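Pliltuvis - fiche de données, tâche « W »

Téléopération à deux bras, blocs et pinces sur marbre. 511 épisodes, dont une centaine relus. 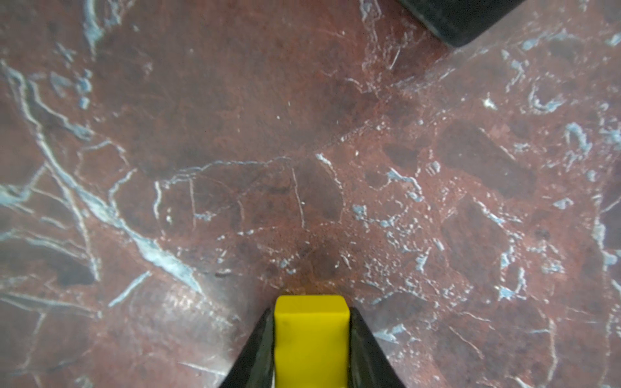 Bloc jaune entre les doigts, vue poignet.

Politique Destenham : blocs épars au centre, caisse jaune au fond.

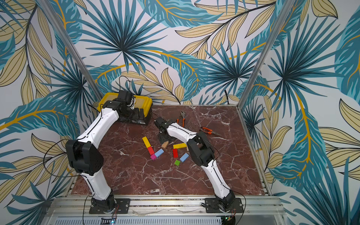

Limites

Le score de Pollberg repose sur 5 graines. C'est peu - et un bloc isolé à droite compte déjà comme « presque W ».

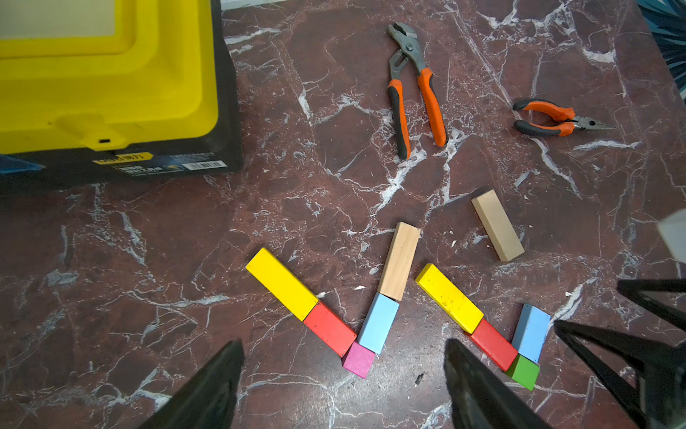 Nous déconseillons donc ce score pour comparer des méthodes. Srisuk ne retient que les dix blocs en place. 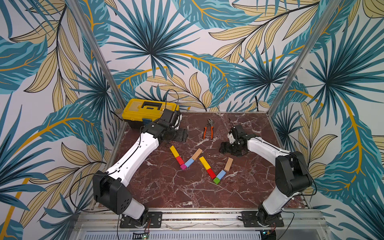
Le gain annoncé de 4 points reste à reproduire.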